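Salminen Coat Stands: Your Questions

Does it come assembled?
No. It comes in 2 boxes, which like to arrive on different days. Please wait for both before writing to us in capital letters.

How many coats will it hold?
Four, or one belonging to a teenager. 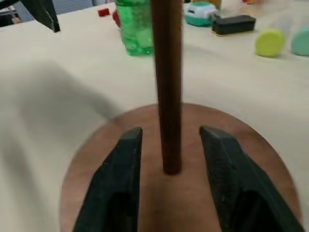

Dark brown wooden dowel on its round base.

Can I return it?
Yes, within the month – in the boxes, if the cat has finished with them.

Are you open Saturday?
Until noon. Ask for Lenni.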